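Home | Issues | Student Papers | Contact
January. Rokeya Bhattacharjee and Kiyoshi Furukawa

4.2 What the simulator scores tell us

The Clorkcombe class team trained its grasping policy on 3,365 simulated episodes and reported the result as ready for hardware. We are less sure. Test runs numbered 170, all with the same textures and the same dim light.
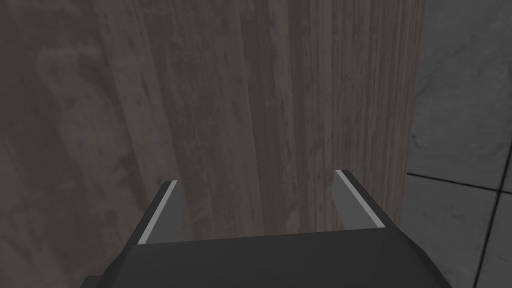 Figure 3. Simulated gripper, fingers open, over the wood surface; tiled floor at right.

The finger pads are much paler than the plates that carry them, and a policy could learn to track that contrast alone. The students did not test for this. Until the pad color is varied, we would treat the scores as an upper limit.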